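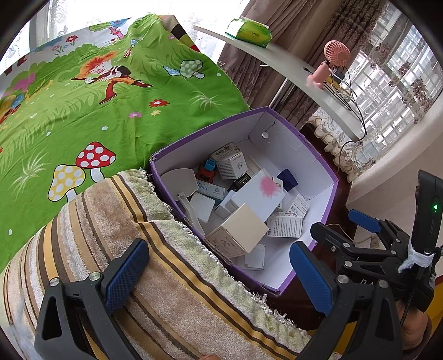 Re: [matinee-list] December family film, and who is bringing what

On 8th December, Weronika Gajewski wrote:

> Hello everyone,
> The Gough Hall has us down for the last matinee of the year and I
> still need a title. I'd love something the grandparents and the
> small ones can sit through together. Last August we went too long
> and half the back row was asleep before the dog came home.
> Suggestions please, with running times if you have them!
> Weronika

Hi Weronika, hi all,

My vote is for Farkia, and I'll try to make the case without giving the whole thing away (my sister says I always give the whole thing away). It's the one with the two cousins who get snowed in at their grandmother's ferry station and decide to run the ferry themselves. I put it on one evening meaning to watch the first half hour and then fold some laundry, and the laundry was still there at bedtime.

It does start slowly. The grandmother spends a good long while on the telephone and you may wonder whether there's going to be any ferry at all, but please hang on, because once the goat gets aboard it hardly stops for breath. My grandson is four and he laughed so hard at the goat that we had to go back and play it again. The sad part, and there is one, comes near the end and is over quickly. I'd tell parents about it beforehand all the same, just a word at the door.

I know some of you were leaning toward Astus. I like Astus very much! The music is lovely and the old lighthouse keeper is as good as anything I've seen this year. But it's a quiet picture, there are subtitles for most of the middle, and the little ones who can't read yet would be climbing over the seats. Could we keep it for one of the evening shows, when people can have a glass of something and talk about it afterward?

As for running time, the case says almost two hours, so if we start on time and go easy on the cartoon beforehand we should be out while there's still some light for the drive. Is the parking behind the hall open again, by the way? Last time we had to leave the car down by the Tadport road and walk up, and my knee had opinions about it.

I can bring cider and the big thermos, and I have 22 of the paper cups left over from the summer show, the ones with the stars. We'll want more than that. If somebody could pick up another sleeve I'll gladly pay them back. I'm also happy to take tickets again, so long as I get to sit down once the lights go out.

Oh, and would you put me down for the seat by the heater?

Warmly, and with a hug for your mother,
Dot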